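Clearing and Resetting a Shared Table: Project Report
Pundley Hall Student Projects, Household Studies
Submitted Fri 22 July

1. Background

This project looked at how a shared table gets put back in order after people have prepared food on it. The table in the Pundley workroom is used by several groups, and in June most of the complaints in the room log were about items left out or put back in the wrong place. We wanted a short routine that any student could follow without asking for help. 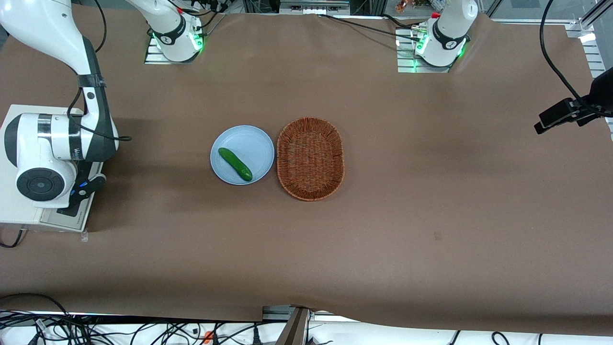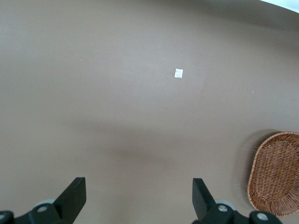 Figure 1. First picture: cucumber on the blue plate, with the wicker basket to its right. Second picture: a small piece of white paper on the brown surface, with a wicker basket at the right side.

2. Items used

We kept the set small so that the sorting rules would be easy to remember. The main items were a round light blue plate, a small cucumber, an oval woven basket, and scraps of white paper. The basket came from Zammont, a secondhand store near campus. We chose a shallow basket because crumbs can be shaken out of it over a sink.

3. Method

Each session began with a person setting out the items and leaving the room. A second person then cleared the table using the written routine, which we called the Prelen list after the building where we first met. The list has 5 steps:

Move food off the plate.
Put the food in the basket.
Take the plate to the sink.
Pick up any paper and throw it away.
Wipe the surface from the far side toward you.

We ran 46 sessions with the list and recorded the time for each one. A session ended when the person said the table was clear, and the first person came back to check it.

4. Results

The longest session took 146 seconds. Most of that time went to the plate, which the person washed and dried before going on to the paper. We had not said whether washing was part of the routine, so we added a note that the plate only needs to reach the sink.

Food and dishes were hardly ever missed. Paper was the weak point — small scraps were left behind more often than anything else. Crumbs were a problem as well. They are hard to see on a brown surface, and people tended to wipe the middle well and skip the corners.

5. Changes and remaining work

Following comments from the Huamán kitchen group, we moved the paper step to the top of the list and ran two more sessions that way. No paper was left in either one, but two sessions are too few to settle the question. We would also like to try the list with wet food and with more than one plate. The revised list is taped inside the cabinet door, and a blank timing sheet is kept with it.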